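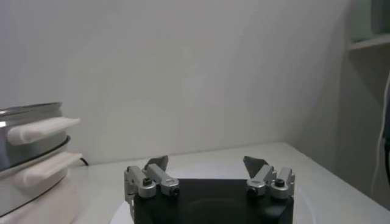 View from the wrist camera: open gripper, plate, steamer pot at left. Jestico kitchen bench.

Call for participants: does wrist video predict anything?

A popular claim holds that if you train a robot arm on enough wrist-camera video, it will cope with a kitchen it has never seen. We have 2,782 recorded runs on our own bench and we are not convinced. Our best policy did well at home and poorly at Belgate, where the main change was the height of the counter. One bench and one bad trip don't settle much, so we want more people poking at it.

We are looking for 9 outside raters and up to four partner labs. Raters watch 117 short clips each and mark the moment they think a grasp will fail. They are not told which policy is running. Labs repeat our pot-and-plate tasks on their own arm, with their own dishes, and send us everything, including the runs they would rather delete.

No robotics background is needed to rate. Please don't apply if you helped build the Altow policy. Raters are paid $700 once all clips are marked. Labs get no money, but they do get the full data and a name on the paper, whichever way it comes out.

The scoring plan was written by Aldana Villalba and will be locked before the first clip goes out. Rating runs through June.

To apply, send a short note to Octavio Barrientos at the Jestico lab office. Tell us what result would change your mind.

Posted Feb 23, 2021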